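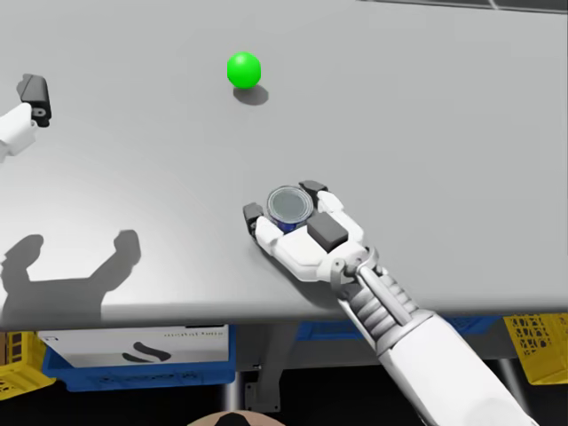

Towns along the Drurero River would have about a day to move people out if the dams upstream were damaged in a war, and most of them have no plan for doing it, according to a retired army engineer who now advises local governments on civil defense.

The engineer spent much of his career working on bridges and crossings for a joint force. He agreed to talk on the condition that his name not be used, as he still does paid work for two of the towns he mentioned.

"People hear civil defense and they think of shelters," he said. "I think of trucks. Who has them, who has the keys, and is there fuel in them at two in the morning."

He was hired last August to review the emergency plan for Cao, a river port with a rail yard and a grain terminal. The plan was 73 pages long. He said most of it had been copied from a flood plan written years earlier, and it listed a bus depot that has since closed.

"The phone numbers were the worst part," he said. "I called all of them. I got a dentist."

Cao has rewritten its plan, and the new one is shorter. It assigns each neighborhood a road out and a second road in case the first is blocked. It also names the school in Drikel where families would be taken, and says who is allowed to open the building. Drikel's council agreed to this in writing, though he said the talks were slow and at one point stopped over who would pay for cots.

Asked whether the national government should be doing this work, he said it should pay for more of it.

"The defense ministry is thinking about the border and about air defense, and that's right, that's their job," he said. "But a soldier can't tell you which bridge in Cao floods when it rains. The road crew can."

He was more critical of the way military and civilian offices share information. During an exercise last year called Simix, he said, army units were given four routes through the river valley. Two of them were the same roads the towns planned to use for evacuation. The conflict came up only when a police officer on the civilian side put the two maps next to each other.

"That's what exercises are for, so I don't hold it against them," he said. "What bothered me is that it was still on the list six months later. I asked, and I was told it was under review."

He said he has since been told the routes will be changed, but has not seen the new maps.

The exercise also tested an alert sent to cell phones. Nearly 200 households in Drikel had signed up to take part and report back. He said the message arrived quickly for most of them, but it told people to go to their assembly point without saying where that was.

"You can't send that," he said. "Half the people in town moved there in the last few years. Put the street in the message."

He does not think an attack on the dams is likely, and he said he tries to make that clear when he speaks at town meetings. Older residents tend to ask about food and medicine. Younger ones want to know if they can be called up, and he refers them to the recruiting office.

His advice to households is basic: keep water, a radio with spare batteries, any prescriptions and copies of papers in one bag. He tells families to agree on a relative outside the valley whom everyone will call.

His own work this spring will be in the smaller towns north of Cao. One of them has a single fire truck and a part-time mayor. He said he expects to start with the phone list.

30/01/2024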